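3 min read

Sutolcombe Tenants' Association
Minutes of the general meeting, Thursday, October 27, 2022

The meeting opened at 7 p.m. in the ground floor lounge. The minutes of the August meeting were approved with one correction: the bike shed key deposit is per household, not per key.

Boiler replacement. Stindevico has sent a revised quote. The work would be done one stairwell at a time, starting with the north side. Members asked for the hot water to be off on weekdays only. The secretary will write to Stindevico and ask for this in the contract.
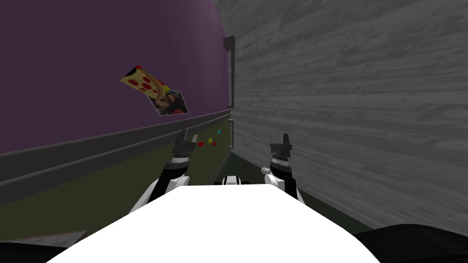 Vol. 12, No. 4

Laundry room. Dryer 2 is out of order again. Fandis came in August and replaced the belt, and the same fault is back. Agreed to ask for a second visit at no charge. If Fandis refuses, up to $500 may be spent on another repair firm.

Courtyard. The planting fund stands at $3000. Two proposals were heard – new benches, or repairs to the path by the Vörös bakery gate. The vote went to the path, 57 to 22. Benches will come up again in the spring.

Parking. Visitor permits are still being left in cars for weeks. A $100 charge was proposed and voted down. A reminder will go in the lobby instead.

Other business. The recycling bins on the south side will move back to the fence. A request for a later quiet hour on Fridays was held over.

The meeting closed at 8:40 p.m.

Comments (3)

southside_3B: Can the path work please wait until the leaves are cleared?

Top floor: Dryer 1 is making the same noise now, fyi.

mk: I voted for benches. See you in spring.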